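Notes from the Folding Bench

Posted in May by the one with the lint on his sweater

I promised a few of you a proper update on the towel folder, and then I kept putting it off until there was something good to report, which is a terrible way to run a blog. So I'm writing it now, on a Friday night with a cup of tea going cold next to the keyboard, and you'll get the good and the bad in whatever order they come to me.

For anyone who wandered in from the bread posts (hello, there will be more bread), the short version is that I've been building a two-armed towel folding setup at Clutside, the shared workshop down by the old rail yard in Gullton. I've had my membership for 30 months now, and for most of that time I made shelves. Perfectly nice shelves! Then last fall a bay came open with a decent bench in it, and I'd been reading about people teaching small arms to do laundry, and you can guess the rest. My sister says I have spent more hours on this than she has spent folding towels in her whole life, and she has four kids.

The budget, which I know some of you like to hear about: I told myself 2,000 dollars and not a penny more. I am at 3,435. Most of the overrun is the second arm. I honestly believed I could get by with one and a clever clamp, and I spent six weeks on the clever clamp, and it would hold a corner beautifully right up until the arm pulled on it. There's a drawer in my bay that is nothing but clamp prototypes. I'm not ready to throw them out.

Since the last post the big change is in how I ask the arms to pick a towel up. I used to have them go for a corner first, the way I'd do it myself. It sounds so sensible. But a towel that has been dropped on a table doesn't have corners in any useful way, it has lumps, and somewhere inside the lumps there are corners having a private meeting. So now the first grab is allowed to be anywhere the cloth stands up enough to pinch. Get hold of it, get some of it up in the air, and let gravity do a bit of the sorting. After that you can go looking for an edge. 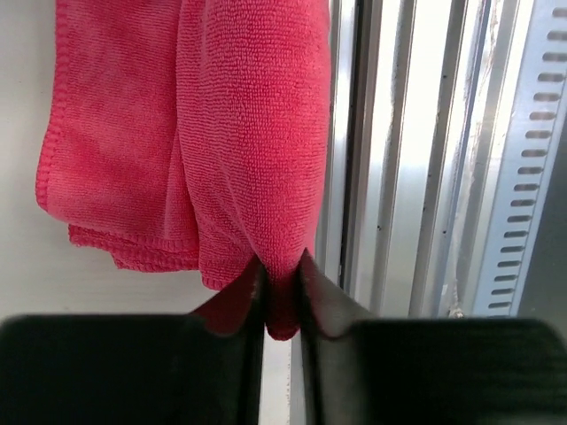
I fought that idea for a long time because it felt like giving up. When I was little my grandmother had me fold the kitchen towels, and the rule in her house was corners to corners, smooth it with the flat of your hand, no exceptions. I think I wanted the arms to learn it her way. But if you watched her closely (and I've been replaying it in my head, standing at the bench with my coat still on), she gave every towel a shake before she ever looked for a corner. She grabbed it anywhere at all. The shake was so quick I never counted it as part of the job.

I haven't taught the arms to shake anything yet. I tried a small version, just a quick up and down, and the whole bench hummed in a way that made the woman in the next bay take off her ear protection and look over at me. We'll come back to shaking.

The other thing I'd gotten wrong was speed. I had the closing motion set quite fast, on the theory that cloth tries to escape. It doesn't, really. What it does is get pushed along ahead of the fingers if you come in hard, like snow in front of a shovel, and then you close on a tiny bit of fluff and lose it on the way up. Slowing down the last little stretch of the approach did more for me than any of the code I was so proud of in March. I also bring the fingers in lower than I used to, which took some nerve, as I've crunched them into the tabletop before and I can still hear it.

Somebody asked in the comments what I'm using to run everything. It's a secondhand desktop that came out of an office clearance in Salem, with a program on top called Vekley that another member wrote for moving his camera slider and very kindly let me bend out of shape. It was never meant for arms. It thinks in positions and pauses, go here, wait, go there, and for a long time I thought I'd have to move to something grander. But positions and pauses are a pretty fair description of folding, and when something goes wrong I can read the list with my own eyes and find the silly line. I've grown fond of it.

As for the bench, I've finally settled where things live, and I wish I'd done it on day one. For months I cleared everything off at the end of an evening and put it back wherever my hands felt like putting it, and then wondered why a routine that worked on Tuesday was lost the next time I came in. The walls helped too. They give everything behind the arms one plain color, and they keep me from leaning on the table while I think, a habit I hadn't known I had.

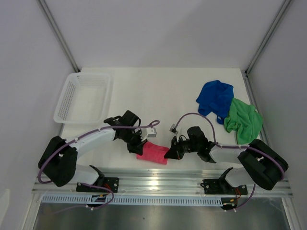 The color question has been its own little adventure. I bought the towels in a mixed bundle and paid no attention to the colors at all, I just wanted them to be the same size. Then I found that I was much better at working with the pink one. Me, I mean, the human! When I'm stepping through a recorded run at eleven at night trying to see which layer is on top, the pink shows me its folds and the darker ones turn to soup. So pink has become the practice towel and has probably been folded more than any other towel in the county. The rest get their turn when I think something is ready to be tested fairly, and they humble me every time.

I do want to be fair about how well it all works, so let me put it plainly. On a good evening, starting with a towel that's laid more or less flat, I get a fold I'd be willing to put in a closet. You wouldn't show it to company. The edges wander and one side is always a little fatter. Starting from a heap is another matter. From a heap I get a first grab most of the time, a second grab less often, and a finished fold rarely enough that I've been known to walk around the shop telling people about it. It takes forever as well. You could make toast, eat the toast and wash the plate.

My trouble right now is layers. Once a towel has been folded the first time, the arm has to take hold of all of the cloth on that side and carry it over together. If it catches only the top layer, the bottom one stays behind and you end up with a sort of open envelope. If it goes in too deep, it drags the whole towel across the table, and then every position on my list is wrong from there on. There's a sweet spot between those two and it's narrow, and it moves depending on how plump the fold is. A towel fresh from the dryer is plumper than one that's been handled all evening. I never knew that about towels.

What's helping, a little, is having the other arm rest on the cloth while the first one works. It doesn't grip, it simply leans there with a bit of weight, the way you'd put a finger on a ribbon for somebody tying a bow. I had to sand the burrs off one fingertip so it wouldn't snag the loops, and I've gone through a good deal of sandpaper since then.
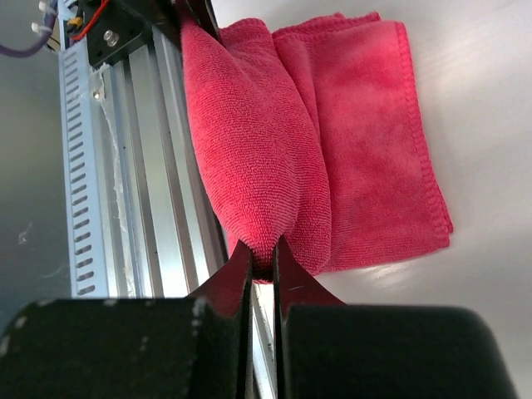

Lint is the part I'd warn you about if you're thinking of trying this at home. Microfiber sheds less than the old cotton ones I started with, and it still gets everywhere. I go over the bench with a soft paintbrush before I start, and I brush out the grooves in the rails whenever I remember, and I don't remember often enough. I also find it in my eyebrows. If you have a partner who likes a tidy house, keep a separate sweater at the shop.

A couple of other things I'd pass along, for the two people who wrote to say they're building something similar. Leave your cables longer than looks neat. Mine were lovely and snug at first, and the first time an arm reached all the way across, it tugged its own plug out and stopped dead, and I spent an hour looking for the problem in the software. Put your zip ties on loosely until you've run the full reach in every direction, then snug them up. And write on the bench, in pencil, where everything goes. I resisted pencil because it looked messy, and now I can't imagine how I managed.

The plan for next month is to leave the hardware entirely alone (my bank account is begging me) and work on the second fold until I can get it several times in a row without hovering. After that I'd like to try the shaking again, with the bench braced against the wall and a word of warning to the neighbors. My sister has offered a bag of real family laundry whenever I feel brave, and I've seen that bag, there are socks in it, and I've told her we do not do socks.

The tea's completely cold now, so I'm going to go make another one. Bread next time, I've got a rye starter that needs using up.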